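The Fallville Apartment, Sorted (Mostly)
Posted Oct 16, 2022 - Filed under: Home, Small Places, Bottles
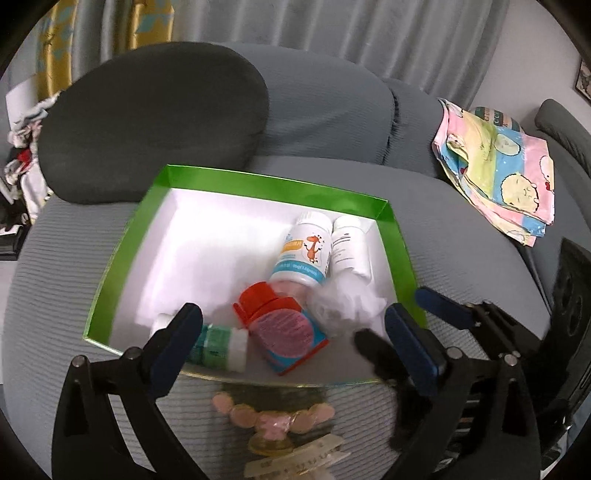 The green-rimmed tray on the gray sofa. Giraffe bottle toward the back, red and blue container lying on the diagonal, green and teal label up front. Most of the left half is still vacant, and I intend to brag about it.

We have lived in the Jidwood building in Fallville for 7 years, in 488 square feet, and in that time we have bought a great many bottles and finished very few of them. This gallery page is the record of our attempt to do something about it. It took one weekend on paper and most of a month in life. My notes follow, in the order things got dealt with. If you came for the closet, it's near the bottom, and you may want to lower your hopes on the way down.

THE TRAY

I bought the tray at a sidewalk sale outside Phí, the noodle place on our corner, which was clearing out its back room along with half the block. It had a bright green rim and a shiny white inside and it cost less than the soup I had afterward. My plan was to serve drinks on it. We have served drinks on it once. Since then it has held mail, seedlings (in April, when I believed in seedlings), a jigsaw puzzle of a lighthouse with no lighthouse pieces, and now this.

For sorting, it's very good. The sides are low, so you can't bury things in it, and the white shows up every drip and crumb. I've come to think the average storage bin is too deep for people like us. Give us a deep bin and we'll fill it to the top and put the lid on and call it organized. Give us something shallow and we have to look at what we own.

THE SOFA

Sorting happens on the sofa because the table is also the desk, and the desk is also where the mail went when it got evicted from the tray. The sofa is gray, with a fine rib in the fabric that was described in the store as "forgiving." It forgives crumbs by keeping them. Run a fingernail down any groove and you'll get a fair history of what we ate last winter.

It also has a slope. I used to blame the cushions, then the floor, then the building. A full tray set down on it will slowly try to send everything to one end, and you learn to put the heavy things at the bottom of the hill to begin with.

THE GIRAFFE

Every household has one item that survives every cleanout, and ours is the white bottle with the orange cartoon giraffe on it, limbs in the air like it just heard good news. We don't have a child. We have a nephew who stayed with us for four nights, came with luggage for a month, and went home with less than he brought. The giraffe stayed behind.

I have put it in the "send back" pile three times. Each time it has worked its way to the bathroom shelf again. My theory is that it's the only thing in there that looks pleased to see anyone at 6 a.m. The ribbed cap is also easy to grip, which I can't say for the expensive stuff.

Verdict: keep. I've stopped pretending there was going to be a hearing.

THE SLIM WHITE ONE

White bottle, round white cap, small gray print. Very tasteful. So tasteful that I can't read it without my glasses, and I don't wear my glasses in the bathroom, so for most of its career with us it has been used on faith. I'm against small gray print in general. A label has one job, and a cartoon giraffe is doing it better.

Verdict: keep, with a strip of masking tape around it and one large word in marker. It no longer looks like a spa. It looks like a leftover casserole, and I know what it is.

THE RED AND BLUE ONE

Loud, angular, and impossible to store. It has a pinkish-purple oval across the middle and a corner at the bottom, and it does not line up with anything else we own. Stood on the shelf, it takes up the room of two bottles. Laid down, it takes up the room of two bottles and rolls its shoulder into the neighbors.

We've tried it in the door of the medicine cabinet (door won't shut), under the sink (gets knocked over, pouts), and in a drawer (drawer won't open, which is worse than a door that won't shut). It now has a space of its own at the end of the shelf, which I resent. The difficult ones always get the corner office.

Verdict: keep until it's finished, then never again.

THE GREEN AND TEAL ONE

Pleasant label. Teal fading into a lighter green, and more of that tiny lettering. I'd bet money I bought it for the color. I have a weakness for anything that looks like it was designed near an ocean, and our bathroom has no window, so you can see how this happens.

There used to be two of these. I found out there were two by buying the second one. The first had been behind the towels the whole time, in excellent health.

Verdict: keep one. The other went to my sister, along with a speech about how she'd be doing me a favor.

PLASTIC, CRUMPLED

There's always a piece of crumpled plastic. I don't mean one in particular - I mean that as a condition of the home. It comes off something, or it was around something, and it's the kind you can nearly see through, so it isn't quite trash until you've held it up to the light and wondered. Then it goes back down where it was. I threw out a grocery bag full of the stuff over the course of the sort, and by the next morning there was another piece on the counter.

THE SHELF

Everything above was supposed to move onto a Dendovby shelf, the narrow model, which I ordered after measuring the wall twice. I measured the wall with the door closed. With the door open, the shelf is in the doorway, and so, for a while, was I.

It has been moved to the other side of the sink, where it fits with a finger's width to spare and blocks the outlet. We dry our hair in the hall now. The shelf itself is fine. Four levels, decent paint, and one mystery screw left over at the end that I keep in a jar with the mystery screws from earlier furniture. When the jar is full I assume I can build something.

Top level: things used daily. Second level: things we like to think are used daily. Third: spare soap. Bottom: the corner office, see above.

THE CABINET

The medicine cabinet came with the apartment and has the opinions of an older relative. It holds exactly what it wants to. After the sort we had it down to toothbrushes, bandages, and the good tweezers, and there was a short golden period in which you could open it without putting your other hand underneath.

I'd like to report on how long that lasted, but I wasn't keeping a log. There is a lip balm in there now that I've never seen before.

THE CLOSET

I said it was near the bottom. The hall closet is where the apartment keeps everything it doesn't want to discuss: two vacuums (one works, one is sentimental), a folding chair that doesn't, the coats, a box marked MISC and a second box marked MISC 2. I opened MISC 2. It contained an extension cord, a fondue fork, and a folded box marked MISC.

We took out four bags and a lamp. We put back one vacuum, the coats, and the spare towels. The sentimental vacuum is at my mother's, who was told it was on loan. The lamp went down to the lobby with a "free" sign on it and was gone before I'd made it back upstairs, and then I wanted it back.

WHAT IT COST

The tray: next to nothing. The shelf: more than I told anyone. Masking tape: already had it, in MISC. Soup at Phí, three separate visits, because you can't cook in a kitchen that has a bathroom spread across it: I'm calling that a moving expense.

A FEW THINGS PEOPLE HAVE ASKED

Yes, you can do this on a bed. You'll just want to be finished by bedtime, and you won't be.

Put anything that might leak in something with sides before it goes near upholstery. I know this the way you'd expect me to know it.

Sort by who uses it, then by how often. We tried sorting by height first, and it looked terrific, and neither of us could find the toothpaste.

The tray isn't for sale. Two of you have written about the green. I understand, but it's spoken for: as of this week it lives on top of the shelf with the overflow in it, and there is some overflow.

Next up is the kitchen drawer, the one under the good drawer. I've bought nothing for it so far except batteries, which turned out to be in there already.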